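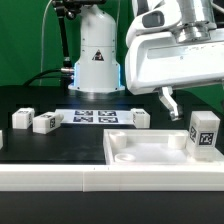 A white block with black-and-white markers stands in a tray beneath a robot arm's gripper.

Zhuravel's spring library sale is back, and what a comeback! The doors opened Saturday, March 5, 2022, and by closing time 2,816 books had gone home with new owners, beating the old one-day record of 2,752.

The line stretched past the bakery before breakfast. Cookbooks went first, then mysteries, and the children's table had to be refilled all day long (picture books at a quarter apiece will do that).

"I came for one gardening book and left with two bags," said Nabil Boutros, who drove over from Zirer with his daughters. "We'll be back next weekend with a bigger car."
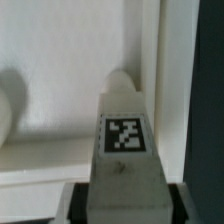 Money from the sale goes toward longer evening hours and a brand-new reading room on the second floor, with big windows facing the river. Librarian Marta Stasiv has wanted that room for years, and she was beaming as she stamped hands at the entrance.

"People kept telling me what they'd read over the winter," she said. "I have a whole list now!"

The sale runs one more weekend, with 3,000 more books coming out of storage, including a wonderful set of old travel guides donated in December. Admission is free, and bags are provided.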